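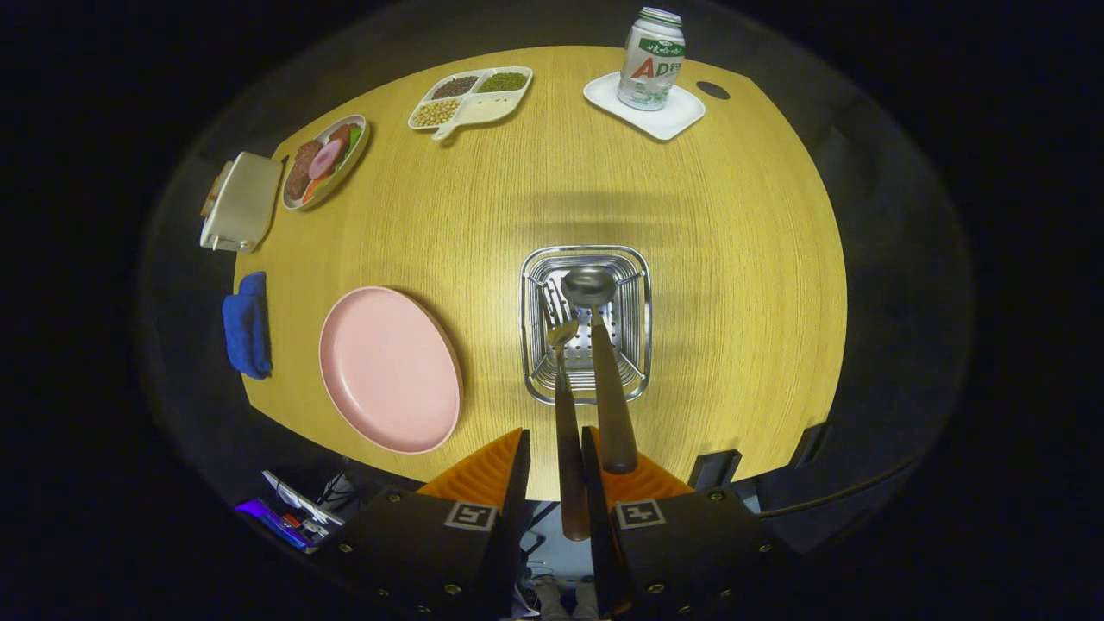
I've been meaning to write up our house rules for gripper work ever since the Aasen sessions in January, and a kind reader has finally nudged me into it. My favourite is the dullest — handles towards the gripper, always, whether it's a fork or a ladle. Next comes checking that both marker tags are clean and facing the right way before every run. We also stop after 10 runs and put the table back as the sheet says, even when we're tired and longing for a cup of tea!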